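20 May 2019

Snack boxes, second go. I cleared the big table and put the flowery cloth back on (coral and green sprigs, very cheerful, Wajid says it makes the place look like his aunt's dining room) and tipped out the whole lot from the Stellow order. 147 packets when I checked it against the slip, so we're three short of what we paid for. Must email them!

The plan is still 22 boxes for the Rivas open day in June, mixed, nothing repeated inside a box if we can help it. I started out sorting by color, which looked lovely and was useless, so I went back to sorting by size. Flat ones go in first, puffy ones on top, and anything with a long sealed end gets laid corner to corner or it pokes up and the lid won't sit. The pink boxes are shallower than the Farkis ones we had last time and I keep forgetting it.

Wajid wants a paper liner. I don't, the packets slide about fine without it and it's one more thing to cut. We'll try one of each and argue later. 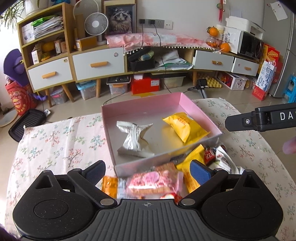
Pink box with the first two packets in, white and yellow, the rest heaped beside it.

Still to do: find the tape, ask Stokalau if they can do 50 more boxes at the old price, and move the papers off the shelf unit so the finished boxes have somewhere to live.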